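Chapter 8
Waste, Bins and Liners

By the end of this chapter you should be able to:
choose a bin of the right size and shape for a room
fit a liner so that it stays in place while the bin is in use
empty, clean and reline a bin on a daily round
record the work on a room sheet

Key words: liner, rim, overhang, taper, round, room sheet

Emptying the bins is usually the first job given to a new member of a housekeeping team, and it is often the job that guests notice first when it has been missed. At the Mokoena guest house, where several of the cases in this book are set, the morning round covers 108 bedrooms and begins at 8 o'clock. Kiri Pirihi, the head housekeeper, asks her staff to deal with the bin before they touch the bed or the floor. Dust and scraps picked up later in the room can then go straight into a clean liner, and the bag is checked once more on the way out.

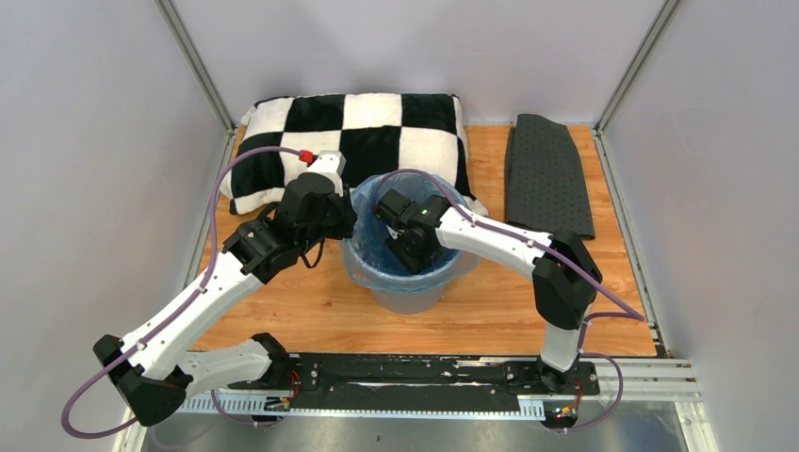
Liners are sold by width and length when laid flat, and the size printed on the roll has to be matched to the bin. Measure round the rim with a tape, halve the figure, and choose a liner a little wider than that. The length must cover the depth of the bin and half its base, with enough left over to fold down on the outside. A round bin that narrows towards the base needs more care than a straight-sided one, as spare plastic gathers low down and traps air. Where the liner is folded over the rim and hangs in loose wrinkles, as it does on the whitish bin with the blue liner, the overhang can be gathered at one side and tied in a small knot below the rim. A thin liner should be eased over the edge with both hands, working round from the far side. Press the air out with a flat palm before the bin goes back.

Position matters too. A bin should stand on a hard floor where there is one, clear of curtains and bedding, and within reach of the desk or basin it serves.

Case study 8.1
Svend Gunnlaugsson joined the Mokoena team in January. On his first Sunday he relined 15 bins with bags that were too narrow, and several had slipped inside by noon. Read his room sheet in Table 8.1 and note which entries should have warned him. We return to his round in Section 8.4.

8.1 Types of bin
Bins used indoors fall into two groups, open and lidded. Open bins are lighter and quicker to empty, and are the usual choice for bedrooms and offices. Lidded bins are kept for bathrooms and kitchens.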